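5.3 Failure analysis: dropped beads and the late-close fault

The most instructive failure of the whole study came from the smallest objects in it. Across the 1,555 recorded attempts on the jewellery-sorting task, 405 ended without the item reaching its goal, and a surprisingly large share of these had the same cause. We were delighted to find it, because it had been hiding in our earlier results from October as plain "slip".

In the Hetar pipeline, finger width is read from the gripper once per control step and stamped with the time at which it arrives, while each camera image is stamped when it is captured. On large, stiff objects the gap between the two hardly matters. On a thin strand lying flat it matters a great deal. The policy learns to close the fingers slightly after the moment at which the demonstrator closed them, by which time the wrist has already begun to lift. The pads then meet above the strand, or catch a single bead and let it go a few centimetres up.

Figure 6 gives a sense of how tight the task is. The target sits between the pads, close to other items in a shallow box, and the box rests on a bedspread instead of a hard table. A soft surface can give a little under pressure, so a demonstrator who presses down to be sure of the grasp may shift the whole box. We like this setting very much for exactly that reason – it punishes timing errors that a laboratory bench would forgive.

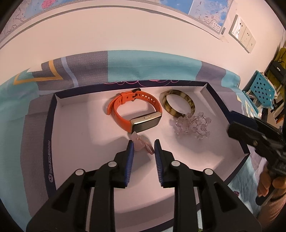 Figure 6. Demonstration of the pick stage with a hand-held gripper. A small pink item lies between the blue ridged pads; a tracker with an orange strap, an oval bangle and a clear beaded bracelet share the box. A second gripper is held at right.

Gisela Villalba first suspected the clock when she replayed failed attempts beside their nearest demonstrations and saw the fingers trailing in nearly every one. Hinata Yagi then measured the delay directly by tapping the pads against a contact switch, 800 taps in all. The median lag was 42 ms. Shifting the width signal back by that amount and retraining, with nothing else changed, removed most of the late closes on beaded items. It made no clear difference on the bangle, which suits our account nicely, as a stiff ring stays graspable for longer during the lift.

Two kinds of failure remain. Strands still snag on neighbouring pieces, and the policy has no notion of letting go and trying from another side. There is also a safety point: after a missed grasp the arm sometimes pushed down harder on the next try, and we now cap the downward force in Rullis before any run with people nearby.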